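Session 4 handout – droppers and small volumes

Bring this back in September, we use the same sheet for the salt dilutions. Read it before you touch any glass.

**What you need**

- glass dropper with bulb
- two small beakers, one for stock, one for waste
- dark cloth or dark paper under the glass (clear liquid on a white bench is very hard to see)
- 10 mL cylinder for checking

**Filling**

Squeeze the bulb first, THEN put the tip in the liquid. Other way round blows bubbles and you pick up air. Let go slowly. Tip stays under the surface the whole time. Keep the dropper upright – never lay it flat or turn it over, liquid runs up into the bulb and thats the end of that bulb for the day.

**Letting out drops**

Straight down over the beaker, stem not leaning on the rim. Slanted dropper = bigger drops, uneven. Small steady squeeze, stop between drops.
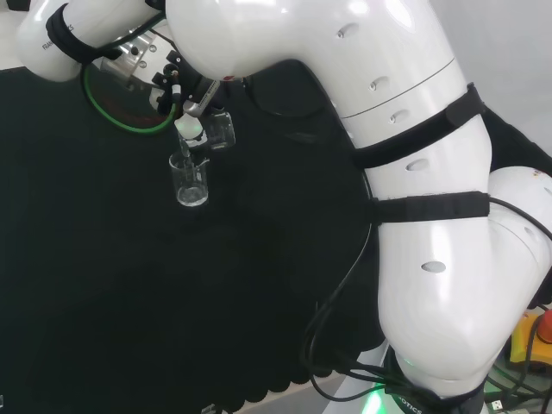

Kerubo Koech wants it added that the first two drops should always go in the waste beaker, as they come out a different size from the rest and spoil the average. Agreed, do that from now on.

**Counting drops**

Count 40 drops into the dry cylinder, read the volume at eye level, write it down. Repeat with 80. The second reading should be double the first or very close. If its way off you lost count or squeezed too hard, start over.

Volume of one drop = total volume / number of drops. Keep three decimals.

**Write up**

Table with both runs, one line on what you would change. Initial your own colum. Sheets go to Imani Tanui, room 119 – not under the door please.

Rinse dropper with distilled water, stand it tip down to drain.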